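Isorar Table Sheet
Set-up and Care Guide
Revised 8/3/18

Section 3: Laying the sheet and using the covered table

This section covers laying the Isorar sheet on a wooden table, setting cups and other small items on it, and taking it off for washing. Read Section 2 first if the sheet is new and still folded in its sleeve. Instructions for the round sheet are in Section 5.

3.1 Before you start

You will need:

The Isorar sheet, white, part 247
Four Grallov under-edge clips (optional)
A dry lint-free cloth
A second cloth, slightly damp
A soft pencil, if you plan to mark the position of the sheet

The rectangular sheet measures 149 cm by 119 cm when flat. Measure the tabletop before you unfold it. The sheet can be used on a table slightly larger than itself, in which case bare wood will show along one or more sides. On a smaller table the extra length hangs over the near edge.

Note: The sheet is white with a small amount of blue dye. In some indoor lighting it can have a faint lavender tint. The tint does not wash out and is not a fault.

Caution: Do not lay the sheet on a table that has been oiled or waxed in the last two days. Oil passes through the sheet and leaves a yellow mark that may be permanent.

3.2 Preparing the table

1. Remove everything from the tabletop.

2. Wipe the wood with the damp cloth, working along the grain. Pay attention to the edges, where crumbs and dust collect.

3. Dry the table with the second cloth. Let it stand until the wood no longer feels cool to the touch.

4. Run your palm over the surface. Sand down any raised splinters or hardened drops of glue. These will show through the sheet as bumps, and splinters can pull threads.

5. Check that the table does not rock. If it stands on carpet, press down on each corner in turn. A Fomeris leg pad can be placed under a short leg. Do not fold paper under the leg, as it packs down within a few days and the table will start to rock again.

6. If the table stands between rails or inside a fixed enclosure, check that there is enough room on both sides to reach the corners of the sheet. Where there is not, lay the sheet from the near side only and pull it through to the far side in one motion.

3.3 Laying the sheet

1. Find the hem label. It is sewn into one of the short sides, on the underside. The label goes face down, toward the person who will sit at the table.

2. Place the folded sheet in the middle of the table and open it lengthwise first, then across.

3. Decide where the bare strip will be. On most tables it is best along the far side, away from the person sitting down. A narrow strip is enough. The strip gives you a straight line to set the sheet against, and it makes it easy to see when the sheet has moved.

4. Hold the far hem at both corners and bring it parallel to the table edge. Do not try to remove creases yet.

5. Starting at the center, smooth the sheet outward with flat hands. Work toward the far side first, then left and right, and finish at the near side.

6. Look along the table from one corner, with your eyes low. The border between the white surface and the wood should be a clean, straight line. 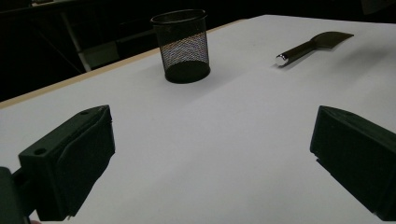 Figure 1. White surface with a narrow strip of light wood along the far-left side.

7. If the strip is wider at one end, lift the near corner on the wider side and draw the whole sheet over. Do not pull from the far corner alone. This stretches the hem and leaves a diagonal fold.

8. Repeat step 5.

Note: Faint creases are normal after the sheet has been folded, and most will relax in 60 minutes. Only creases that stand up from the table need to be ironed out. See 3.7.

3.4 Fitting the clips (optional)

The sheet will stay in place under its own weight during ordinary use. Clips are recommended if children use the table, or if items are often slid across it.

1. Turn the clip so that the Grallov name faces down.

2. Push the sheet hem into the open side until it stops.

3. Hook the lower arm under the tabletop and press until it clicks.

4. Fit the opposite clip the same way. Keep light tension on the sheet while you do this. It should lie flat without being tight.

On the side where the bare strip is left, the standard clip will not reach the hem. Use the long-arm clip, or leave that side free. Leaving one side free is acceptable as long as the other three are clipped.

Caution: Keep fingers clear of the lower arm when the clip closes.

Caution: Do not fit clips to a tabletop thinner than 1 cm. The arm can spring off.

3.5 Setting items on the sheet

A cup, a bowl or a small tray can stand directly on the sheet. It is soft enough to quiet the sound of things being set down, but it also has some give, and tall or narrow items are less steady on it than on bare wood.

1. Check that the base of the item is dry and free of grit.

2. Lower it straight down. Let the whole base touch at once. If one side of the base lands first, the sheet can bunch slightly in front of it and the item will lean.

3. Let go only when the item stands upright without help.

4. Keep a hand's width between the item and the edge of the table. Items near the far edge are easy to knock over when you reach past them, so put the ones you use least on that side.

5. Leave the middle of the sheet open where possible. A clear space in front of you makes it easier to move things from one side to the other without lifting them over each other.
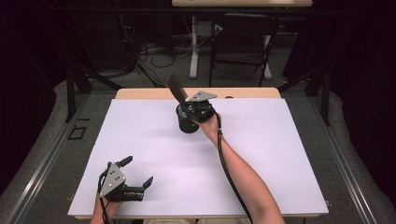 Figure 2. Black cup upright on the sheet, near the far edge, with the open area left clear.

Dark items, such as the cup in Figure 2, are easy to find against the white sheet. White and clear items are harder to see. If you use glassware, consider the gray sheet, which is laid in the same way.

To move an item, lift it clear of the sheet. Dragging a cup pulls the sheet along with it and can shift the hem away from your line. If the item is too heavy to lift comfortably, hold the sheet down with your other hand on the side the item is moving away from.

Caution: Do not place pans, teapots or other hot items directly on the sheet. Use a trivet. The sheet does not protect the wood from heat.

Caution: Keep cords and cables from lying across the hem. A cord that catches under the hem can take the sheet and everything on it off the table.

3.6 Spills

The sheet absorbs small spills but it is not waterproof. Liquid reaches the wood in less than a minute.

1. Move all items off the wet area.

2. Blot with the dry cloth. Press down and lift. Do not rub.

3. Raise the nearest side of the sheet and fold it back until the wood under the spill is uncovered.

4. Dry the wood.

5. Leave the sheet folded back until both surfaces are dry, then lay it down again as described in 3.3, from step 5.

For coffee, tea and fruit juice, take the sheet off and rinse the spot from the underside with cold water before washing. For candle wax, let the wax harden and lift it with a plastic card. Pencil marks can be removed with a white eraser. Ink usually cannot be removed.

If the table is used every day, a Ramasamy underlay can be placed between the sheet and the wood. Cut the underlay 2 cm smaller than the sheet on all sides so that it does not show. The underlay slows liquid down but does not stop it at the edges.

3.7 Washing and ironing

1. Unclip the sheet, starting at a corner. Squeeze the sides of the clip and pull down.

2. Shake the sheet outdoors or over a tub.

3. Wash at 60 °C with ordinary detergent. Do not use fabric softener. It makes the sheet slide on the wood.

4. Hang the sheet over a line by its long side. Tumble drying is allowed on low heat, but the sheet may shrink slightly the first time.

5. Iron on medium while the sheet is still a little damp. Iron the underside first. Go around the hem label and not over it.

6. Roll the sheet for storage if you have the space. If you fold it, change the fold lines each time.

Do not iron the sheet on the table. The heat and steam can leave a cloudy mark in the wood finish.

3.8 Common problems

The sheet creeps toward one side.
Check that the table is level. Wash the sheet without softener. If it still moves, fit clips on the two short sides.

The bare strip is uneven although the hem is straight.
The tabletop may be out of square. Measure both diagonals. If they differ, line the sheet up with the near edge and accept the uneven strip on the far side.

Ridges appear in front of items.
The items are being pushed. Lift them, smooth the sheet outward from the center, and set them down again.

The corners curl.
The hem has dried unevenly. Dampen the corners, press them with a warm iron on a separate board, and lay a book on each one until cool.

The sheet looks darker in the corners of the table.
Check for shadow first by turning on a second light. If the area is still dark, look for dust on the underside of the sheet and wipe the wood again.

Replacement clips are sold in sets of four. Give the part number printed on the hem label when ordering a replacement sheet. Continue with Section 4 for tables with a folding leaf.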